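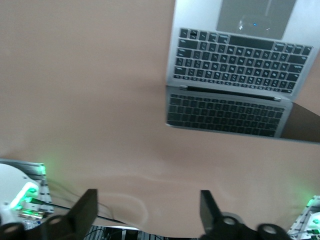 The arm at the Dostorport office closed laptops. It did other things too, but that was the job on the test sheet that winter, and I was the one who kept the sheet. Forty closings a shift, with the result of each one written in the box beside it.

It had done the first 20 without trouble. On the next one the fingers came down on the lid and kept coming. The lid shut, and then the table creaked, and I heard a small tick from the laptop like a fingernail on a glass. I hit the stop button. The green lights stayed on. The arm stayed where it was, leaning.

I pressed the button again, which did nothing, because it had already done its work. The motors were off. What held the arm down was the brake, which locked it in place the moment the power went, exactly as Boltmont had designed it to. A stopped arm was a safe arm. That was in the manual, on page 74.

I called the Stornley desk and a woman told me not to put my hands under it. I said I hadn't. She asked if anything was caught.

"A laptop," I said.

"Anything alive?"

"No."

She had me find the brake release, a small gray key behind the base, and hold the arm up with my shoulder while I turned it. It was heavier than I expected. It came up a little at a time, and when there was room I dragged the laptop out with my foot – it fell on the carpet and I left it there.

The log said the arm had felt nothing. The force reading was zero from the first closing to the last. So it had never once felt a lid. It had gone to the same height every time and stopped, and the laptop had happened to be the right thickness. That morning someone had put a rubber mat under the table legs on my side.

I had written "pass" in 20 boxes. I looked at them for a while. Then I drew a line through the column and wrote Wed 12 February next to it, and the word "unknown," and went to find out who at Quintero I was supposed to tell.

The woman from Stornley was still on the phone. She wanted to know which shoulder I had used.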